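Moving my mother out of the house she lived in for 74 years. Thread, mostly for my cousins, but other people keep asking how we did it.

1/ She was born in the back bedroom and never had another address until October. The new place is a one-bedroom at Flundance, ground floor, with a patio door she likes and a stove she doesn't.

2/ We started with the floor plan. Flundance gave us one with measurements and I taped it out in her garage with painter's tape. She walked around in it for an afternoon. The china cabinet was out by dinner, and that was her call.

3/ Rule we set early: she decides, we carry. I broke it once, over a box of margarine tubs, and had to drive to the dump to get it back. They let me, which was nice of them.

4/ Paper took the longest. 80 folders in the den, going back to my grandfather's feed bills. Tax returns older than seven years went to the shredder. Deeds, discharge papers and anything with a raised seal went into one gray box that rode in my car.

5/ Photos we did not sort. Everyone told us to sort them. We put them in bins by the shelf they came off and they're in my hall closet now. Begoña Robles offered to scan them, and she can start whenever she wants.

6/ Furniture: her own bed came with her. I priced a new adjustable one and she asked me what was wrong with the one she had. Nothing was wrong with it.
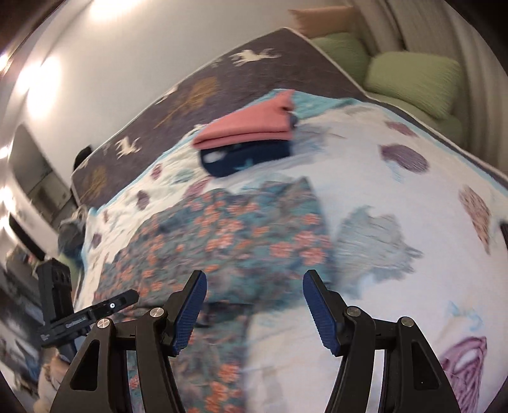
7/ Kathleen Hanrahan wrote back to say we should set up the bedroom before anything else, the night before if the building allows it, so that there is somewhere to lie down at three in the afternoon when everybody has had enough. With her father they left it for last and he slept in a recliner for two nights.

8/ She's right. We got the key on Thursday evening and did the bedroom first. Sheets from home, not new ones. Lamp on the same side. Phone charger where her hand goes.

9/ Movers: we used Pririk. Three quotes, they were in the middle. They wrapped the piano bench better than I would have. They also lost the bag of hardware for the kitchen table, so put your bolts in your own pocket.

10/ The piano itself went to Hauwa Ajayi's church. It took 5 people and a ramp. Mom played one hymn on it in the driveway and then said okay, go on.

11/ What I'd do differently - change the address at the pharmacy first. We did the bank, the post office and the insurance, and her refill still went to the old house. I drove over Friday and it was on the porch.

12/ Also the phone number. She's had the same landline since before I was born and I assumed it would move with her. It did, but it took two calls and a form. Ask before you cancel anything.

13/ We had an estate sale for what was left. The lady running it told me not to be there. I went anyway and watched a man buy the colander. Don't go.

14/ A few of you asked about the cat. Stan is allowed at Flundance with a deposit and a vet letter. He spent the first week under the dresser. He now sits at the patio door and yells at the groundskeeper.

15/ Mom says the water tastes different and the neighbors are fine. Radka Stojanović across the hall has already borrowed her good scissors.

16/ House gets listed after the gutters are fixed. If any cousin wants the porch glider, tell me by the weekend. It's heavy and I'm not shipping it.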